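Home Courses Week 4 Readings Contact

Household Waste and What We Think We Know
Jarmo Pesonen, 3 January 2019
11 shares 4 comments

Notes for session 4: sorting at home

Start with the claim you will meet in every town leaflet: more bins means more recycling. It may be true. The evidence handed to us is thinner than the leaflets suggest, and I want you to read it with a pencil in your hand.

The Derna survey asked 900 households whether they sorted their metal and glass. Most said yes. Fine, but people also say they floss. The survey team never opened a bag, so what we have is a measure of what people like to tell a stranger at the door. Keep that apart from tonnage, which comes from a scale.

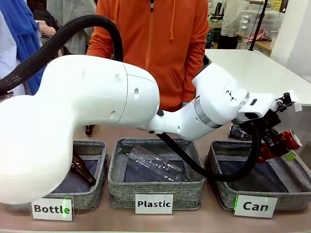

Fig. 1. Red aluminum can held over one of three gray fabric bins.

The Plullska trial did use a scale. It followed 37 homes through August and found that homes with separate bins put less metal in the general trash. Before you quote it, look at how the homes were picked. They signed up. Someone who signs up for a trash study probably rinses jars already. There was a comparison group, but it was drawn from a different street with smaller kitchens, and the report gives this one line in a footnote.

Nieminen argues that pickup schedules matter more than bins. I lean that way, though her case rests on a single town, Larkosik, where the schedule and the fees changed in the same month. You can't pull those two apart afterward, however many charts you draw.

A word on "contamination rate." Some reports count by weight and some by item. One wet newspaper can outweigh a lot of cans. If a report doesn't say which it used, don't compare it with anything.

For next time: read the Plullska report, including the footnotes, and write one page on what the August figures can't show. Don't tell me that more research is needed. Tell me what you would weigh, and when.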